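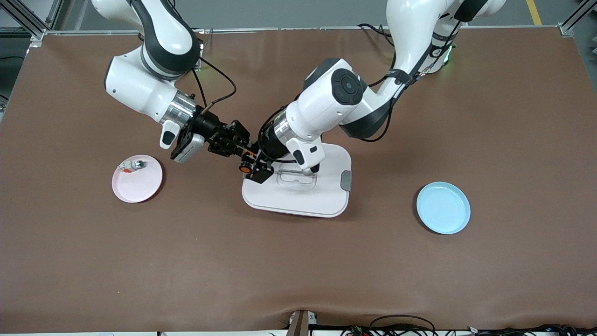
Workshop notebook, 12th March
Posted by Nerys Parry
4 comments · 11 shares

Glaze day at last! The kiln came down to 200 just after breakfast and I made myself leave the lid shut until lunch, which took some doing. Kenji kept wandering past to look at the pyrometer as if that would hurry it up.

Recap for anyone who missed the February pages: we're still chasing the soft green that Marisol got by accident on one tall jug, the one with the chipped foot. Same stoneware body as before (the Virkach clay, second bag), and the tin-free base that Zoriana mixed up from the Pruvost recipe. Three lots of test tiles this time, with copper carbonate at half, one and two per cent. Everything sieved twice, dipped for a slow count of three, left overnight on the rack by the window.

Top shelf: half per cent. Pale, a bit watery, but it breaks beautifully over the ridges and I like it much more than I thought I would. Tiny pinholes on the two tiles nearest the element. Probably thick glaze there, I remember those two getting a second dunk when I lost my grip on the tongs.

Middle shelf: one per cent, and oh, this is the one! Proper pond green where it pools and almost grey on the edges. Kenji put one against Marisol's jug under the daylight lamp and we couldn't pick between them from the far side of the room. Close up the jug is a touch bluer. Could be the old base having more potash in it. Marisol thinks it's the cooling and she may well be right, as the jug was in that packed firing that took for ever to come down.

Bottom shelf: two per cent. Dark, metallic, pretty horrid on the flat tiles, though the curved ones have a pewter look that Clyde has already claimed for his lidded boxes. Two ran and stuck to the batts. More batt wash next time, Nerys.

Firing log: the Zasum controller was set for a slow climb, then quicker from 600. It was holding at 1,317 on its own display when I came in for the evening check, which is far too hot for this glaze, and gave me a proper fright until I saw the witness cones through the spy hole standing nicely at nine. So the thermocouple is reading high again. Trust the cones! I've ordered a new one from Radach and written CONES ONLY on tape across the controller.

Weighed what's left in the base bucket: 1,674 grams with the lid off. Enough for a dozen small bowls if we're careful, so no big platters please, Clyde.

Next firing:
- one per cent only, on bowls, thrown and turned by Zoriana
- half of them with a slow cool, held for an hour on the way down
- two bowls in the old base for comparison
- try a thinner dip on the rims, they went brown on four tiles

Also worth a go: one per cent over the iron slip. Zoriana did a scrap piece on the quiet and it has come out with gold flecks all through the green, like pond weed with the sun on it. I've had it in my apron pocket all afternoon and keep taking it out for another look.

Tiles are labelled and hanging on the nails by the sink. Kiln shelves still need scraping, goggles are in the left-hand drawer.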